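### 4.2 Timers and near misses in the delivery levels

The levels in Dudbridge are built around a clock. A van starts at the depot, the player picks up a parcel, and the delivery has to be made before the timer runs out. In the version we were given, the timer was fixed for each level and did not depend on traffic. A player who was held at a crossing lost that time for good.

We compared two versions of the game. In the first, the timer worked as described above. In the second, the timer stopped while the van was standing at a red light. Everything else was left alone, including the map, the handling of the van and the fines for hitting a curb. All 23 players tried both versions, and the order was switched for every other player. They used the keyboard, because earlier work on the steering controls (Section 3) had shown that players who were new to the gamepad spent most of the first level learning to brake.

Stopping the timer at red lights changed how people drove more than it changed their scores. With the fixed timer, players ran red lights often, and many told us they had worked out that the fine cost less than the wait. With the paused timer they mostly waited. Finishing times on the clock came out close together in the two versions, but real playing time was longer with the paused timer, and a few players found the Gernstead level dull as a result. Gernstead has the most crossings of any map in the game and long straight roads between them.

Near misses need a separate remark. We logged a near miss whenever the van passed another vehicle at less than half a lane's width without touching it. Players described these as the best moments of a run when the timer was low and as annoying when it was not. Nolte argues that a close pass feels like skill only when something is at stake, and our interviews fit that view. The log alone does not, since it cannot tell a planned pass from a lucky one. We tried to separate them using steering input in the second before the pass, but the results depended too heavily on where the cutoff was set and we do not report them. 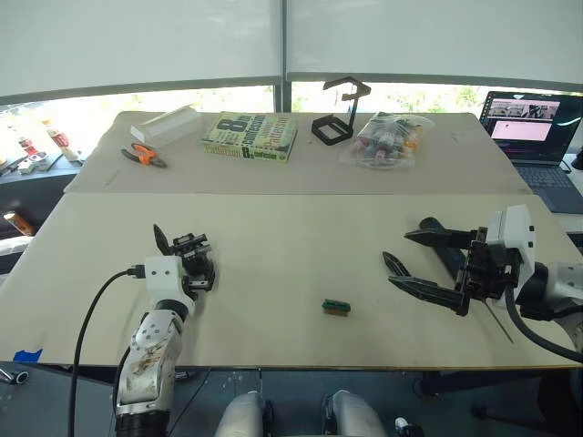
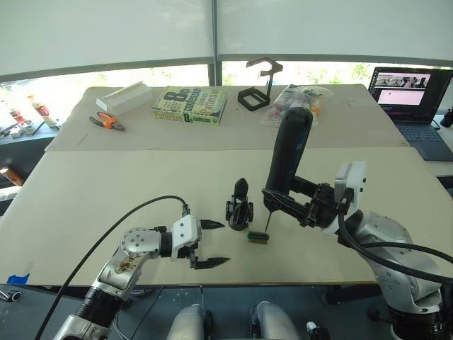

**Figure 2.** Two robot arms at a tabletop, in two views.

The late levels were harder to judge. Plarkus, the harbor map, opens only after the player has earned enough money for the larger van, and that van turns so slowly that the timer matters less than route choice. Players who took the narrow streets by the docks failed whichever timer they had. Those who took the ring road passed easily. Sperling coded the spoken comments for this map and found hardly any mention of the clock at all, while the word "corner" came up again and again.

We therefore left Plarkus out of the comparison in Section 5 and kept it for the discussion of vehicle size. The fines were also left unchanged for that part. A higher fine for running a red light might have had the same effect as the paused timer, and it would be simpler to add to the game, but we did not test it.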